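How do you store hair tool cords without wrecking them?

Radka Karagiannis
Sep 9, 2018

Hi all, hoping someone has this sorted because I'm losing my mind a bit. We moved to Tinovdale in February and the new bathroom has one drawer. One! Everything that plugs in got dumped in there, and every morning I pull on one cord and the whole lot comes up together like spaghetti. I finally took everything out last night and put it on the bench to see what I was dealing with.
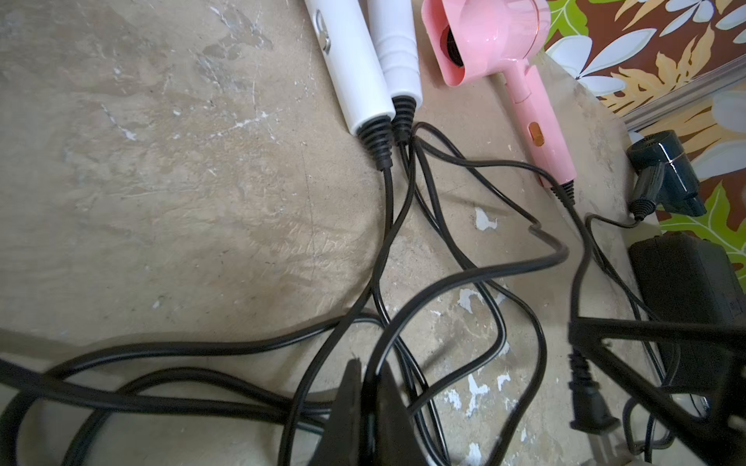

Two white stylers, the pink dryer, the little travel one and all their cords.

I used to wrap the cords tightly around the handles, but my sister reckons that's what killed my last straightener (it started cutting out if you held it at the wrong angle). So what do you all do? I'd like to keep them in the drawer if I can - it's 24 cm deep, so not huge. Renting, so no drilling. And is there a trick to getting them apart in the first place, or do I just sit there and pick at it?

Edin Milošević

Your sister's right about the wrapping. The bit that goes is where the cord comes out of the handle, that ribbed black part. If you bend it hard every day the wires inside break sooner or later. Leave that first bit of cord straight, then make loose loops about as big as your hand and put a velcro tie around the middle. I don't mean a rubber band, they go sticky.

For untangling, start from the plug ends. Pick one plug, follow it back and feed it out through the loops, and don't yank. Once the first one's free the others go a lot quicker. And while you've got them all out, run your fingers along each cord. Any splits or bare spots, chuck it.

Špela Vukadinović

Toilet rolls!! Save the cardboard tubes, fold the cord up loosely and poke it in, one tube per tool, and write on the side in marker whose is whose. I've got three teenagers so believe me I have tested this. I stand the dryers up in an old magazine holder under the sink with the cords tucked in beside them, and the stylers lie flat in the drawer in a cutlery tray. The tubes get a bit ratty but they're free, so who cares. Just let the stylers cool right down before they go back in - I melted a comb that way once.

Biljana Popescu

I got the Olletlow over-the-door thing, no drilling. Works ok. Pockets are a bit small for a full size dryer.

Recent in Bathroom & Laundry
Soap scum on a glass shower door, tried everything
Can I put a shelf above a heated towel rail?
Ernura laundry basket, lid won't stay shut
Best way to label spare chargers and cords
Towels smell musty straight out of the wash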